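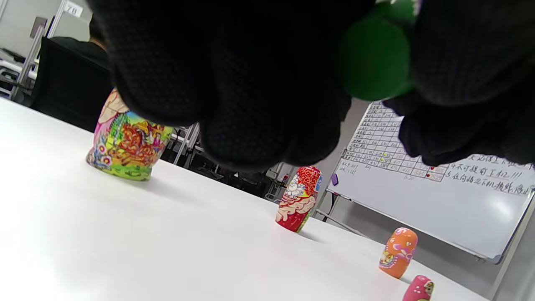 *Nesting dolls on a white table.*

# Changing your name at work: questions we often receive

This page is for transgender and nonbinary people who work in Arnbridge or in the towns near it. It was last revised in July. We are not lawyers, and your employer's own rules may be different from what we write.

### Must I change my legal name first?

For most things, no. Your badge, your email address, the phone list and the schedule on the wall can usually show the name you use. Payroll and tax papers normally need the legal name until the court order is ready. Ask for these two groups separately, in the same letter if you like. Some offices say no to everything only for the reason that they think about payroll first.

### Whom should I tell first?

It depends on the size of the place. In a large company I would write to human resources and ask that they answer in writing. In a small shop there may be only the owner, and then a short talk before opening hours is often easier than a letter. You don't have to tell your medical history to anybody in order to change a name on a badge.

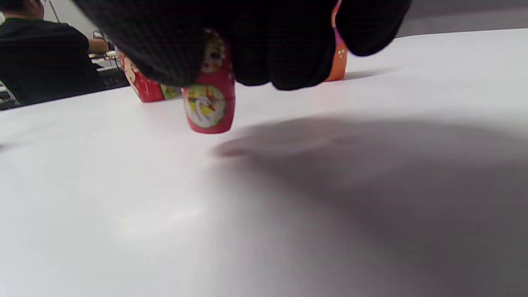

If you already have one coworker whom you trust, you can ask this person to come with you. They don't need to speak. It helps later to have somebody who remembers what was promised.

### What should the letter say?

Keep it to one page. Write the name you use, your pronouns if you want them to be known, the date from which you want the change, and a list of the places where the old name appears. Make this list yourself, since the office will forget some of them - the voicemail greeting and the parking permit are the usual ones. We have a model letter in the Fevmont folder, which you can borrow at any of our meetings.

### Can the group help with the court costs?

Yes, a little. The Atley Fund pays up to $300 to one person, once. You apply on paper form 648, and you attach the receipt from the clerk. A second person reads each application with the name covered. Please don't send original documents to us.
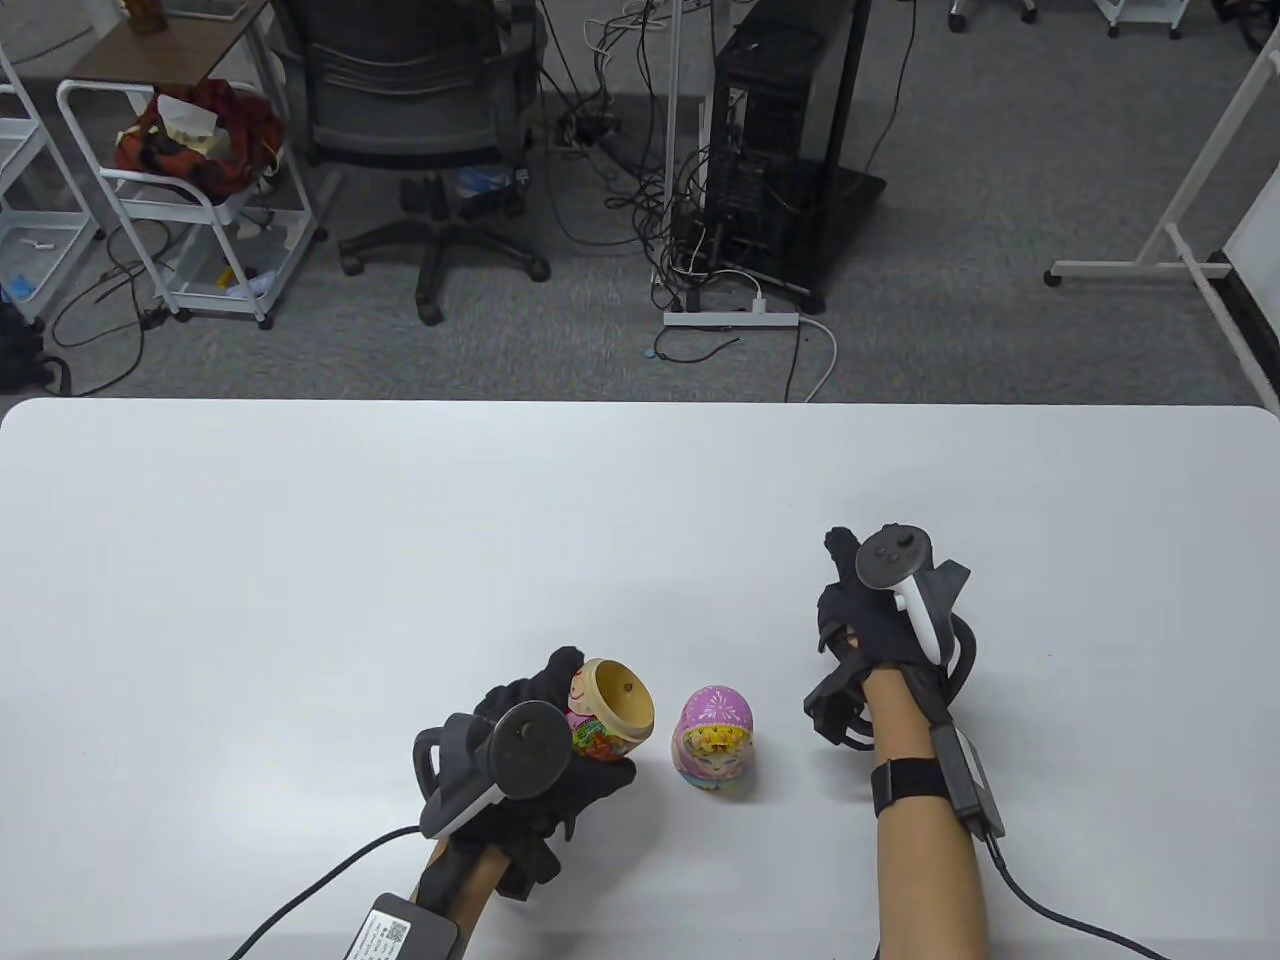
The answer comes by mail or by phone, as you choose on the form. If mail with our name on the envelope is a problem at your home, mark the box for a plain envelope.

### My coworkers still use the old name. What can I do?

In the first weeks many people make mistakes and correct themselves, and I would let this pass. If the same person continues after a month, write down the day and the words, and give this to your manager. Keep a copy at home, not on the work computer.

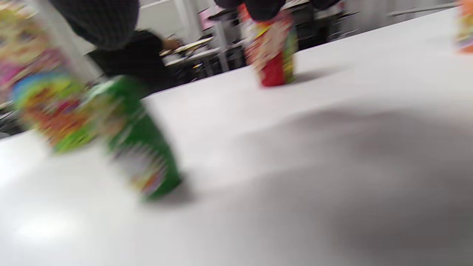
Nadiia Vasylenko wrote to us that she waited too long with this: she kept no notes during her first winter, and when her manager asked for dates she could give only one. She would begin the notebook on the first day, even if it stays empty.

### Where do you meet?

In the Abdel Hamid Room, second floor, use the side door. Ask for Lachlan Mudgway if the door is locked.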